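To: Cilton Small Shareholders list
Date: 3 December 2019
Subject: Re: Hamdy dividend and the reinvestment plan

Hello all,

Thanks for the nudge, and sorry to be slow with my reply. I have been meaning to sit down with the Hamdy papers ever since they landed in October, and this morning I finally did it.

Quoting the earlier message so that newer members can follow along:

> Has anyone decided what to do about the Hamdy dividend? The letter
> says we can take it in cash or let it go into more shares at the
> plan price. I hold a small amount and the form confuses me. Does
> the plan cost anything, and do I still owe tax if I never see the
> money? My broker in Brollelville was not much help.

First, the cost. The way I read the booklet, there is no charge for buying through the plan, but there is a $9 fee each time you sell out of it. That doesn't sound like much until you remember how many of us hold tiny amounts! If your dividend comes to $50 or so a year, one sale eats up a fair piece of it.

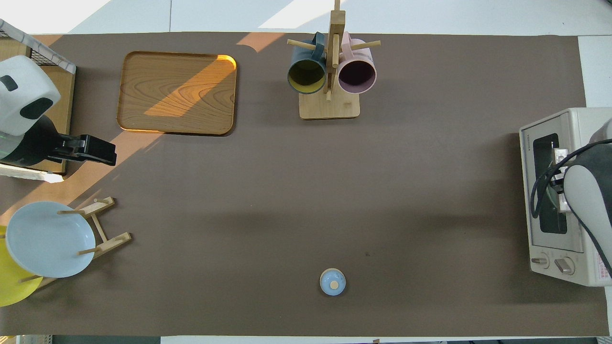

Mugs on their stand, with a bit of sun.

Second, the tax. Yes, I'm afraid you do owe it, at least in a regular account. The dividend counts as income in the year it is paid, even when it goes straight back into shares. Please keep every statement they send you, because each little purchase has its own price and you will want those prices when you sell. I learned this the hard way with my Jisska shares, which I had reinvested for years and then sold in one go. I spent most of a weekend at the library hunting down old prices (the librarian was very patient with me).

Now, what am I doing myself? I have 2,200 shares of Hamdy, which is more than I ought to have in one company at my age, so I am taking the cash this time. I know some of you feel strongly the other way, and if I were younger I might well agree with you – letting it build up quietly suits a lot of people.

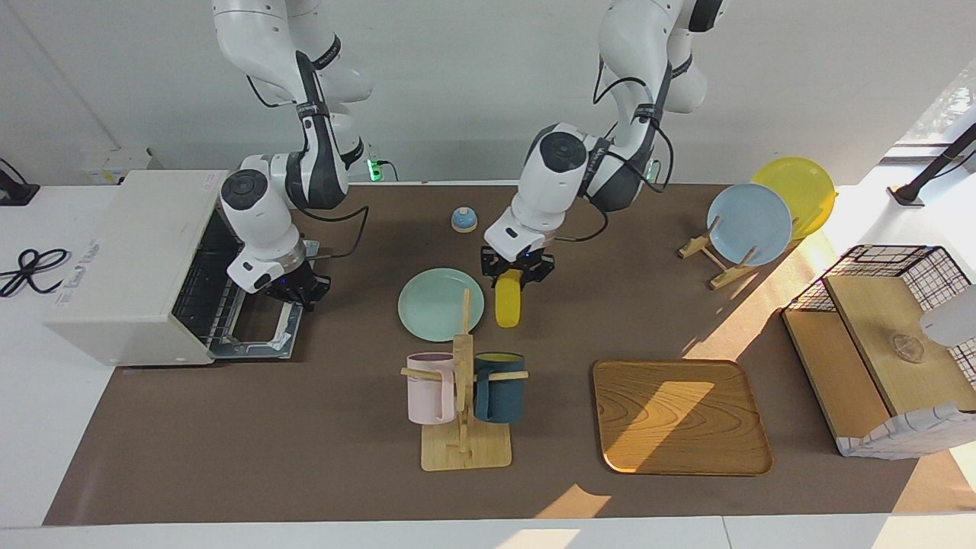 One more thing about the form, which really is badly laid out. Box 6 on the back is the one that matters. If you leave it blank, they treat you as having picked shares, and you can't switch until the next payment. I nearly missed it, and I used to read forms for a living.

If anybody has the Brollelville branch's fee sheet, would you post it here? I have only the old one, and I suspect the transfer charge has gone up. I would also love to hear from anyone who has moved shares out of the plan and into a broker account, and how long that took.

Warm wishes to you all, and do check that box before you mail the form.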